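Zunia Shelf Task Kit
Desk tidying for two-legged and wheeled robots

Product page / Specifications / Task cards / Ordering

The Shelf Task Kit is a ready-made desk chore for labs, integrators and office operators who want to know how far their machine has come. The chore is moving books from a desk to a file organizer on a second table. It takes a person a few seconds and no thought. For a humanoid it is still hard work, and the kit is built to show where the trouble is.

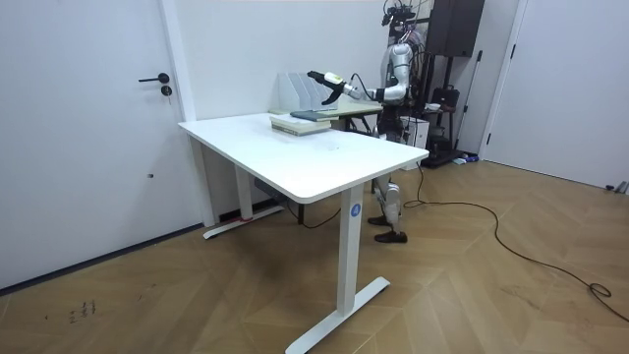
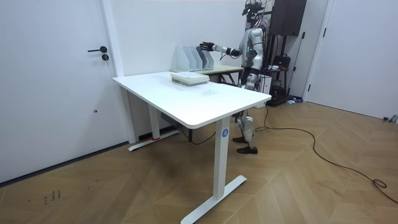
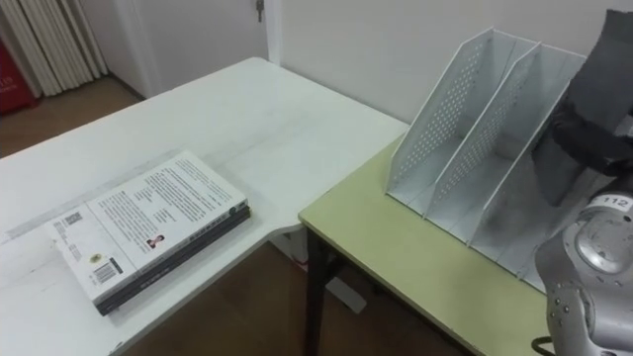
Books on the white desk, file holders on the second table against the wall.

What the chore asks for

A book lying flat on a smooth desktop gives a gripper very little to hold. The fingers have to find an edge, lift it or slide the book to where there is room underneath, and close without bending the cover. A stack of two adds the question of which book to take and what to do when the lower one comes along.

Then the book has to be turned from flat to upright. Most of the failed runs we log happen here. Paperbacks sag, heavier books rotate in the grip, and the wrist often runs out of travel before the spine is vertical.

The last part is the slot. A magazine file is open on top and slanted at the front, which helps, but the clearance on a thick book is small. If the book catches on a divider, a light holder will tip or slide back. We recommend a holder standing against a wall for first runs and a freestanding one later.

Can machines do this yet?

Partly. With the book already standing at the desk edge and the robot's feet in a fixed position, several current machines will finish the card most of the time. With the books in any position and a step or turn between the two tables, results drop sharply. In our own December round, a two-armed machine running the standard policy completed 67 of 179 attempts at Card 2 with no help. The rest were stopped by the operator, dropped, or left with the book leaning outside the holder.

We would not sell this as an office service today. A person tidies the same desk faster and also knows which books should stay out. As a measure of progress it is useful, and the scores are easy to compare from one software release to the next.

What is in the box

Book set, 18 pieces, mixed thickness, paperback and hardcover
File holders, set of 3
Placement mat, Punside, removable after setup
Printed task cards, levels 1 to 3
Score sheets and scoring guide
Tarar logging software, license for one robot

Tables are not included. Any flat, steady table will do. A height-adjustable desk works well for the pick side, as the same card can be repeated at different heights. Lock the height before each run.

Task cards

Card 1: One book, edge overhanging the desk. Robot does not move its feet or base. Place upright in any open slot.

Card 2: Two books stacked and offset. Robot may turn but not walk. Place both, one at a time.

Card 3: Two books stacked, any position on the desk. Robot walks or drives between tables. Place both in the slots named on the card.

Setup notes

Place the second table within reach of the robot's arm for Cards 1 and 2. Leave enough floor behind the desk for the robot to turn without touching it. Route power and data cables outside the walking path before you start Card 3. Use the same lighting for the whole round. Glossy covers can confuse depth cameras, and the scoring guide lists which books in the set are glossy.

A run is scored as complete when the book stands in the slot and the hand has let go. A book that falls over after release scores half. Any touch by the operator ends the run.

Compatibility

The kit has no electronics of its own and works with any arm or hand that can open wider than the thickest book. Multi-fingered hands and two-jaw grippers can both be used, but log them separately. Tarar reads joint and camera logs in common formats. An export tool for Lultetti controllers is a separate download.

Replacement parts

Books wear out. Corners go soft after a few hundred grasps and a soft corner is easier to pick up, so scores creep upward. Replacement book sets and single file holders can be ordered separately.

Ordering

Ships flat in one carton. Schools and repair shops, ask for the reduced rate when requesting a quote. Additional Tarar licenses are sold per robot.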